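Whitfield Open Day Recordings

README, last edited 25 January 2025

Contents

This folder holds what we kept from the Whitfield open day in September, when the Dilter group let visitors into the lab and then asked them to cook. There are 50 episodes, each one a person working at a table with a pair of hand-held grippers. About 900 people had been told they were welcome. A manageable fraction came.

The tasks

Bogdan Buzatu wrote the task list and is responsible for the eggs. The cooking tasks are listed under "omelette" in tasks.csv, including the ones where "omelette" is a generous reading. Visitors got one practice run and then a recorded one. Most were better at it than the staff, who have had two years.
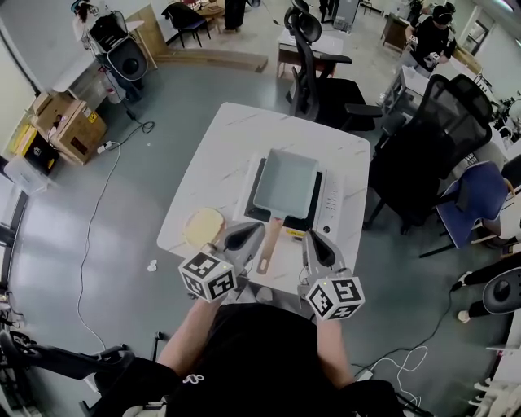 Omelette station: grippers out over the table, pan handle toward the operator, yellow disc on the table at left.

Each gripper has its own marker cube, and tracking is only as good as the view of it. People who talk with their hands were a problem. Episodes with long tracking gaps are flagged "lost" in the notes column and left in, for anyone who wants to know what enthusiasm does to a pose estimate.

Layout

episodes/ has one folder per recording
tasks.csv has the task name, the episode number and notes
calib/ has the calibration, done twice, use the second
old/ is old

Known issues

Clips run 40 seconds at most, so several end in the middle of a flip. We don't have the rest.

The Grarnel loader reads left and right the wrong way round unless you pass the swap option. Desmond Szabo has fixed this on his own machine — ask him.

Audio was removed. It was mostly advice from the line.

Use

Fine for research and teaching. Please don't use it to rank anyone's cooking. Trodov hosts the mirror, which lags behind this copy by a version or so; check the changelog before reporting a missing file.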